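Student Builds > Grippers and end effectors
Thread: Cloth handling for the Eten challenge, how many demos?

varghese_lab_2
Our school club is doing the soft goods task this term. We record demos by hand with the gripper and train on those. So far we have 900 clips, mostly picking up one cloth from a bed and putting it down folded. Is that enough to start training, or do we keep recording until October?

tinplate
Start now. We trained our first one on less than that and learned more from it failing than from another month of recording.

Edgardo Barredo
I'd keep going a bit. Our team had 2780 when we first got a fold that held together. The number matters less than where you record. We did all of ours on one gray table and the policy was useless anywhere else, so now everyone takes the gripper home and works on a real bed with whatever bedding is on it.

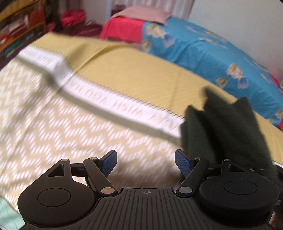 Patterned blankets and fuzzy cloth gave us the most trouble. Pinch near a corner or a peak and lift slowly. If you swing the gripper fast the video smears and you lose the tracking, and we threw out a lot of clips for that.

tinplate
Disagree on throwing them out. The arm will get blurry views too when it moves. We keep them unless tracking drops completely.

Edgardo Barredo
We tried keeping them and it got worse. Could be our camera settings.

mk_grurnia
Grurnia team here. We're at 3727 and only 11 of us, so it can be done. Check your finger pads before each session. Ours wore smooth and felt started slipping out.

varghese_lab_2
Thanks. Which pads do you use?

mk_grurnia
The textured ones from the Braretti kit. Glue them, the tape lets go.

varghese_lab_2
OK. We'll train on what we have Thursday and send the grippers home after that. Will post the results in this thread.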